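出租房厨房里的待机用电：课程调查报告

小组成员：Toivo Leinonen、Rakiya Amadi、Adebayo Okoro、Musa Okafor
提交：14 Mar 2024

一、为什么做这个

最早想做的是校园垃圾分类，被别组抢了。后来Rakiya说她房东每月收电费都对不上，干脆查查看。宿舍的电是包在房租里的，没人管，外面租房的同学才关心。于是题目定成厨房，客厅和卧室以后有机会再说（大概率没机会）。

待机用电指电器没在工作、但插头还插着的时候耗的电。显示时钟的、等遥控信号的、带触摸面板的，基本都有。单个看很小，一年下来不一定小。

二、怎么做的

地点：Jedport，学校往南那几条街，租客以学生为主，也有带小孩的家庭。

问卷发了137份，收回来能用的99份。剩下的要么只填了第一页，要么把“每月电费”填成了房租。问卷第四题措词有问题，后面会讲。

测量用的是Cleten的插座式电表，学院实验室借的，只有两台，所以轮着来。每户放一晚，第二天早上抄数。去年八月先试过一轮，那轮数据没有并进来，原因是当时忘了记开始时间，白做。

嵌入式的电器测不了。插头在柜子后面，房东也不让拆。这个是本次最大的漏洞，先写在这里。

三、问卷结果

1）知道“待机也耗电”的人很多，过半。知道和去拔插头是两回事，真正每天拔的很少，多数人选了“想起来才拔”。

2）不拔的理由，按选的人多少排：插座在柜子后面够不着；拔了时钟要重新调；嫌烦；怕把电器弄坏。最后一条比我们想的多，访谈时又有人提，说小时候家里老人讲过冰箱不能老拔。冰箱确实不建议拔，但是这跟微波炉没关系。

3）合租的人比独居的更不拔。Musa觉得是电费平摊的缘故，自己省下来的钱要分给所有人。没有验证，只是猜测。访谈里有一位租客说得挺直接：室友整晚开着饭锅保温，我拔个微波炉有什么意思。

4）第四题问的是“您家厨房常用电器有哪些”，没写清楚“常用”是什么意思，有人把开瓶器都写上了。这题只能作废一半，烧水壶和微波炉两项还能用。

四、测量结果

抄表数据在附表，这里只说大概。

微波炉：带数字时钟的，每台都有读数，旋钮式的电表上显示零。电表精度有限，显示零不等于真的零，Adebayo Okoro坚持要写上这句。

饭锅：差别最大。有的保温键按过一次就一直亮着，住户自己都不知道。严格说保温不算待机，算在工作，我们讨论了半天，最后单独列了一栏。

烧水壶：普通的基本没有。带温度显示底座的有。

抽油烟机：硬接线的多，没测。

咖啡机：样本太少，不下结论。

有一户的总读数特别高，回去复查，是电表后面又接了个插线板，上面挂着路由器和鱼缸。那户剔掉了。

五、换算成钱

这部分写得最赶。按问卷里填的电价算，厨房待机在一张月账单里占的份额不大，一般住户看到数字不会激动。Rakiya那户房东的账还是对不上，跟待机没什么关系，应该是公摊算错了，她自己去谈。

但是整栋楼一起算就不一样。我们访谈的那栋楼叫Grurnitz公寓，楼道里贴过节电通知，物业的人说效果“看不出来”。通知上只写了随手关灯。建议加一条厨房的，字要大。

六、嵌入式厨房的问题

前面说了没测成，但值得单独写一节。近几年翻新的出租房喜欢把微波炉和烤箱叠在一起做成一整面高柜，好看，占地少。对租客来说麻烦是断不了电：插座在柜体里面，除非去拉总闸，而总闸一拉冰箱也停。问卷里住这种厨房的人，“每天拔插头”一项没有一个勾的。
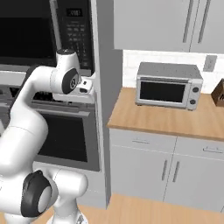 Adebayo Onuoha在中期汇报的时候问，既然够不着插座，为什么不建议房东在台面高度加一个开关，这比劝租客改习惯现实得多，费用也是一次性的。我们后来把这条补进了建议。他还说样本全是学生区，放到别的街区结论可能站不住，这个同意，来不及补了。

加开关要请电工，烤箱功率大，不能用随便一个墙壁开关代替，得看线路。我们组没人懂这个，只写到“建议咨询”为止。

七、建议

给租客：饭锅盛完饭看一眼保温灯。烧水壶底座带显示屏的，睡前拔。时钟不用的话，有些微波炉的设置里可以关掉显示，翻说明书。

给房东：翻新厨房时留出够得着的开关。电费分摊表写清楚公摊怎么算的。

给下一届做这个题的：早点借电表！！开始时间一定要记。问卷先找几个人试填再发出去。

八、不足

电表少，每户只测一晚，周期太短。嵌入式没数据。访谈录音有一段坏了，靠笔记补的，可能有出入。电价是住户自己填的，没有核对帐单。

九、分工

问卷设计和发放：Rakiya、Musa
测量：Toivo、Adebayo Okoro
访谈：全组
报告：第一到三节Musa，第四、五节Toivo，其余一起赶的

附表见另一个文件，格式还没统一，单位有的是瓦有的是千瓦时，交之前会改。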